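Home Explore Notifications Messages Profile

Ayten Güneş
Sep 25, 2020

Okay, I've been in Mark 4 all week and I can't keep it to myself! The growing seed, verses 26 to 29. Only Mark has it, and I'd read right past it for years.

A man scatters seed, goes to bed, gets up, goes to bed again. The seed sprouts "he knoweth not how." He doesn't know how!! And Jesus says the kingdom of God is like that.

I planted 40 bean seeds with my Sunday school kids in July and checked the dirt every single morning (sometimes twice). 32 came up, and my checking did zero for any of them.

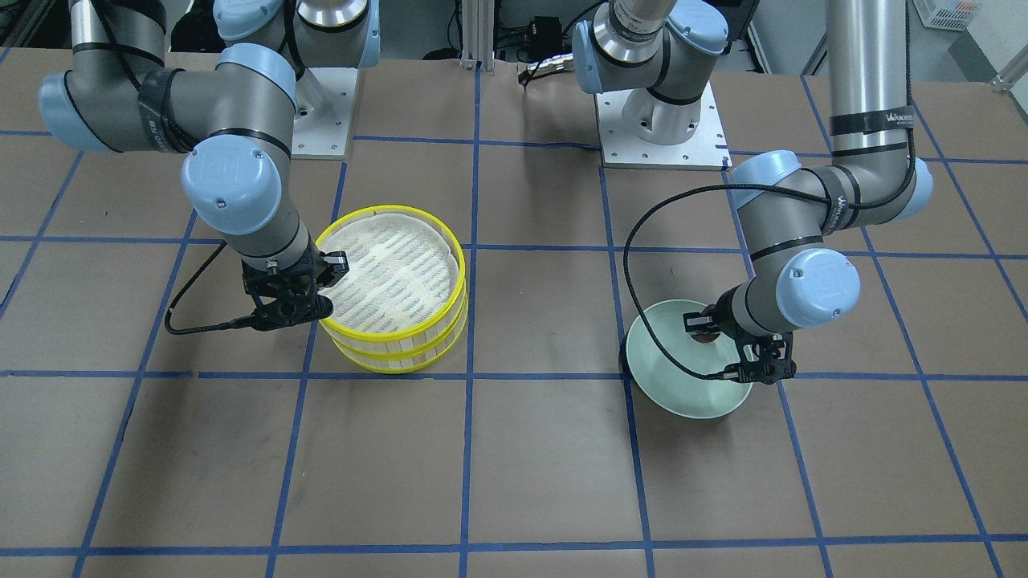

Nele Hagedorn wrote back that she prayed for her brother for years and saw only dirt, and that verse 27 is the one she'd tape to her fridge.

Nele, yes! The sleeping is part of the story. He rests, night after night, and the grain keeps coming: first the blade, then the ear, then the full corn in the ear.

So tonight I'm praying for my list and then I'm going to sleep. Mustard seed tomorrow, verses 30 to 32, read ahead if you want to!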